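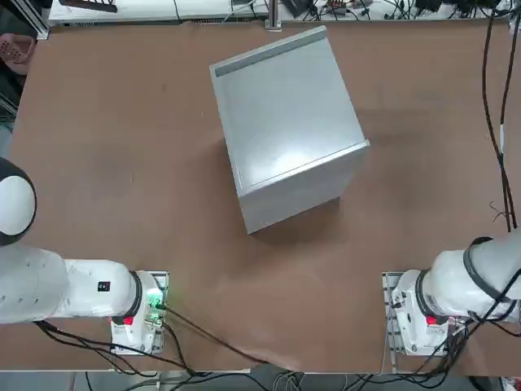 The two-armed table at the Zotstead open day, gray box at the far side.

I went to the Zotstead open day expecting to be annoyed. I'd better say that up front, because I came home in a pretty good mood and I don't want anyone thinking I'm a pushover. I've been to a lot of these things. You get a lanyard, a cookie, a man with a headset microphone telling you the future has arrived, and then a robot waves at you. I have been waved at by so many robots!

Zotstead didn't have the headset man. What they had was Despina Georgiou in a fleece with a hole in the elbow, and a sign taped to the door that said PLEASE DON'T LEAN ON THINGS. I liked her right away. She walked our group down a corridor, past a coat rack and a broken vending machine, and parked us in front of the table with the white arms on it. Then she told us we'd be there for 90 minutes and that a lot of it would be boring.

Well, she wasn't kidding. And this is where I want to pick a fight with the rest of the open day business, because I think boring is the right way to do it.

Let me back up a little. Last July I drove out to Plodgate for what they called a live experience. There was music. There was a fog machine (indoors, in summer, with the doors shut). The robot did one job, picking up a bottle and setting it down on a mark, and it did it perfectly every single time, and everybody clapped, me included. It wasn't until I was in the car that I realized I'd learned nothing. I couldn't have told you if that bottle was hard or easy. I couldn't have told you what happens if you turn the bottle on its side, or swap it for a mug, or let a kid put it down wherever a kid feels like putting it. The whole afternoon was built so I wouldn't ask.

At Zotstead you could ask anything, and people did. A retired plumber standing next to me wanted to know why the cables weren't tucked away. Despina said they get moved so often that tidying them is a job she gave up on. He nodded like he'd finally met someone serious.

Then we watched the arms work. Slowly. Reach, stop, back up, reach again from a little more to the left. One try went wrong and the thing just slid off sideways, and Vilgot Hovland, who was running the session from a stool, said "nope" in a perfectly flat voice and set it up again. I wrote "nope" in my notebook and underlined it. That was the best bit of public speaking I heard all day.

What got me was how much I started to care. By the third go the whole group was leaning in (not on anything, we'd read the sign). A woman behind me was whispering "come on, come on" at a machine. When you've seen a thing miss, you finally have some idea what it's up against, and a plain old grab turns into a nail-biter -- I mean it, I was gripping my own coat. Plodgate had fog and a speaker system and never got one whisper out of anybody.

They also had a screen showing the view from down by the gripper, and I could have stood at that one until closing. Handles are what I kept watching. You and I don't think about a handle. We see the loop, our fingers go through the gap, done. From down there you notice there's a gap at all, and how narrow it is, and that a finger has to get into it without shoving the whole business over. I went home and opened my kitchen cupboard 5 times in a row just to look at my own hand doing it. My husband asked if I was all right.

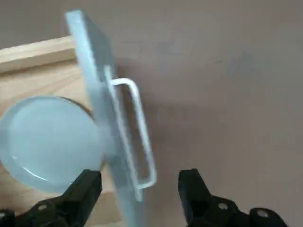 Why does a robot have so much trouble with a simple handle?
Mostly because the gap behind it is small and the approach has to be right. If the fingers come in a little off, they bump the handle or push the object away, and then everything has moved and the robot has to work out its approach again.

Now, the case against me, and it's a fair one. I had it out over lunch with Omolara Onyeka, who organizes visits for the Kidero schools program and has brought more teenagers to more labs than I care to imagine. She thinks I'm being romantic. Put thirty fourteen-year-olds in front of a slow arm, she says, and you'll lose them before the first reach. They'll be on their phones. A little show gets them through the door, and some of them come back for the real thing later. She's right about the phones. I still think she sells those kids short. Kids will watch somebody fail at a video game for hours, happily, and yell advice the whole time. Let them yell at the robot!

My worry about the polished kind of demo is bigger than a wasted afternoon, though. People vote on this stuff. People decide whether to put it in the care home where their mother lives. If all you've ever seen is the bottle landing on the mark, you'll either be scared silly or you'll expect a butler, and both kinds of people make lousy decisions. I'd like every one of them to hear Vilgot say "nope" a couple of times first.

So here's my small request to anyone planning one of these. Leave the cables out. Let it miss. Put somebody on the stool who'll tell us what went wrong in regular words. And get better coffee, Zotstead, because yours was terrible and I drank two cups of it.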